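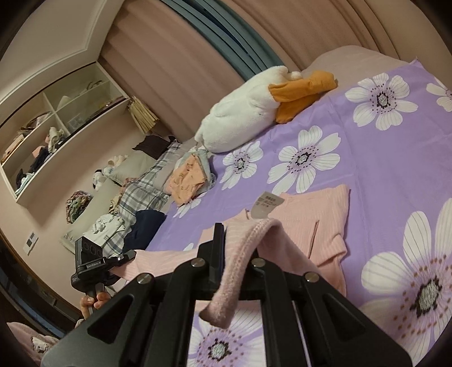 I fold laundry most evenings at 10, after everyone else in the house has gone quiet, and for years I've been waiting for a machine to take the job off me. So I read every robot story going, and I still don't think we're there! Take a ribbed pink sweater with the tag still on it. You or I grab it by the shoulders and give it a shake without thinking. A pair of jaws that has hold of one sleeve has hold of, well, one sleeve, and the rest is still spread all over the bed next to the plaid shirt.

My friend Bronwyn Ruddock (hi Bronwyn) says I'm too gloomy, and that cloth is only a matter of practice. Maybe 200 shirts, maybe 400, maybe a whole lot more. She may be right. Towels I can believe in already, they're rectangles and they want to be folded. It's the soft, stretchy stuff I worry about, and the way a sleeve never lands in the same spot twice.

Then again, a pink cloth folded with a straight top edge and a few wrinkles would be good enough for my closet. I've put away much worse.

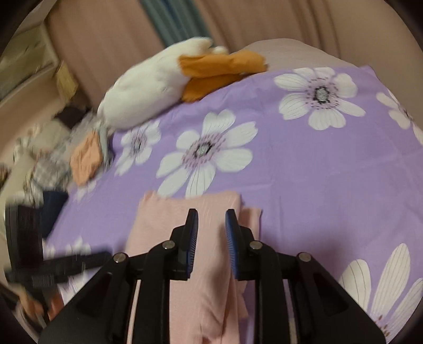
What I'd pay for

Socks. Just match the socks and I'd hand over the money tonight. Fitted sheets can come later, I can't do those either and I've had about 2 decades of trying.

Posted in June by Beril Yalçınkaya
10 comments | 2 shares
© Beril Yalçınkaya | Contact | Back to top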